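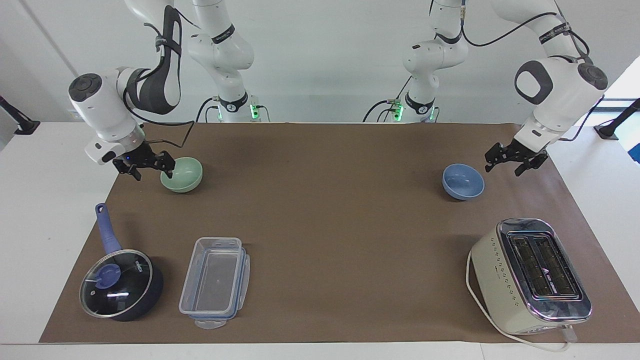 Print this item
E-mail this item

Sisness walking week: route and transfer changes
16/03/2018

The October departure will use the eastern approach to Sisness. Group size is limited to nine walkers plus the leader, Eyvindur Riis. The route runs from Jarman to Ukum over four stages, with one rest day at the Ruvgate guesthouse after stage two.

Stage three has been rerouted. The old path crossed the quarry road, where access is now by permit only. The replacement track leaves the valley at the lower chapel and joins the ridge at 880 meters. Total ascent for the day rises by 400 feet. Walkers who prefer a shorter day may take the post bus from the chapel and meet the group in Ukum.

Luggage is moved between overnight stops by van. One bag per person, tagged at both ends. Bags must be in the hallway before breakfast. Day packs stay with their owners.

The abbey library at Ukum closes for inventory during our stay. Malou Ravn has arranged entry to the cloister and the mill in its place. The entrance fee is included in the tour price. Lunch that day is not.

Travel insurance must cover walking up to 2000 meters. Send a copy of the policy page, with the policy number legible, to Frida Bach along with the final payment. Places not confirmed by then pass to the waiting list.

Print this item
E-mail this item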